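Storing metal tumblers in an open wire basket

Posted in Kitchen & Dining > Storage

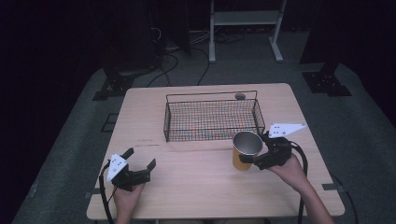 Can I keep metal drinking cups upright in a shallow wire basket without them tipping over?

They will stay up if the grid is finer than the base of the cup and the basket is full enough that the cups hold each other in place. A single tall cup in a wide basket will slide when you carry it, so put a folded cloth or a cut piece of shelf liner on the wires first.

More detail, in case it changes the advice. I want to move our everyday cups out of the upper cabinet and into a black wire mesh basket, the low rectangular kind with a loop at each end to lift it by. The cups are tall, silver at the rim and inside, with a golden-orange color on the lower part. I would like to carry the basket to the table at dinner and back to the counter afterward. My mother is staying with us until April and can't reach the cabinet shelf.

What I need to know:

Do the cups go in mouth up or mouth down?
Will the wire scratch the colored part?
Is it all right to put them in straight from the dish rack?

The counter space I have for this is next to the stove, but I could clear a spot by the bread box if that's better.

Leilani Greenberg
Feladham

Padmavathi Unnithan

We have kept steel cups in wire baskets for years, so I will go through your points.

Mouth down for storage. Dust and cooking grease settle into an open cup faster than you would think, and next to a stove it is worse. Use the bread box spot. If you only have the stove side, lay a clean dish towel over the whole basket and change it when you change the others.

When you carry the basket to the table, mouth down is also steadier on most tumblers, which are a little wider at the rim than at the base. Check yours. If they are the same width all the way up it makes no difference for tipping and you can go by what looks right to you.

On scratching, it depends on what the color is. There are three kinds I have run into. Plated color is thin and will show fine lines where it rubs on wire. Lacquered color chips at the bottom edge first. Powder coat is a bit rough to the touch and holds up best. The damage comes mostly from the cups knocking against the raised rim of the basket when you lift it by the ends, and from them knocking into each other. The wires underneath matter less.

What I do:

Cut a piece of ribbed shelf liner a little smaller than the floor of the basket, so it lies flat.
Set the cups in rows with a strip of folded cotton between the rows.
Keep the outer row off the side wires with the same cotton.

It sounds fussy but it takes a few minutes once and then you leave it alone. Wash the liner when it starts to look gray.

For drying, no, don't put them in wet if they are going mouth down on liner. The water has nowhere to go and you get a ring inside the rim and a stale smell. Either dry them with a towel or leave them on the rack overnight. With a bare wire floor you can get away with damp cups, but then put a tray or towel under the basket or you will have water standing on the table. On a wood table that leaves marks.

One more thing about the basket. Run your finger along the underside before you put it on anything you care about. Many of these have cut wire ends that stick down slightly. Four felt pads at the corners fix that, or a strip of felt along each long side if there isn't a flat place for pads.

Darren Lambert

just put them in a drawer. low drawer, she can reach it, done

Leilani Greenberg

Darren, we don't have a low drawer deep enough. The cups are taller than every drawer in the kitchen apart from the one under the oven, and she can't bend down to that one.

Padmavathi, thank you. I checked and the cups do stand fine mouth down. I don't know what the color is. It feels smooth.

Padmavathi Unnithan

Smooth is probably lacquer or plating then. Keep them off the wire and hand wash them if you can stand to.

Rasmus Grigaitė

Agree with most of the above but I would think about the weight before you plan on carrying it every evening.

An empty wire basket weighs very little. A steel tumbler can weigh 200 grams or more, and if it's double-walled it will be heavier. Fill the basket with those and lift it by two thin loops and it gets uncomfortable on the fingers, more so for an older person. Your mother is going to try to carry it at some point if it is sitting there. I would put in only as many as you use at one meal and leave the rest in the cabinet.

The other problem with the loops is that they stand up higher than the sides. If you slide the basket onto a shelf, measure to the top of the loop and then compare that with the height of the cups, and go by the taller one. I measured to the side rim and bought a shelf riser from Bainbridge that was too low, and had to take it back on Monday.

For wrapping the loops, cotton cord or the cloth tape they sell for bicycle handlebars both work. Start on the inside, wind tightly, and tuck the end under the last few turns. Plastic tape gets sticky in a warm kitchen.

I don't bother with cotton strips between the rows. I use a square of thin felt under each cup and accept some marks on the sides. Mine are plain steel though, with no color on them.

If the finish on the basket starts to flake, stop using it for anything you drink from. Black paint comes off in little bits and they end up in the cups if you store them mouth up. You can see it early at the corners where the wires are welded together.

Mechthild Ortner

Adding to Rasmus on the basket finish. There is painted wire and there is plastic-dipped wire, and they age differently. Dipped wire has a soft feel and splits at the joints, and then water gets in and it rusts from the inside. Painted wire rusts where you can see it. For a basket that holds damp cups I would take painted and dry it off now and then with a cloth.

Also, take out any crumbs before you put the liner down. Turn the basket over above the sink and tap it. Things collect where the wires cross and a sponge only pushes them further in. An old toothbrush with dish soap gets the rest.

I don't agree about covering it with a towel. It ends up on the floor every time somebody wants a drink. Cups mouth down, away from the stove, no towel.

Leilani Greenberg

Went with the bread box side, liner underneath, cups mouth down, no towel for now. Wrapped one loop in cotton cord and ran out, so the other one is waiting until I get to the store. My mother wants hers kept on the outside row at the left so she can find it, and that's where it is.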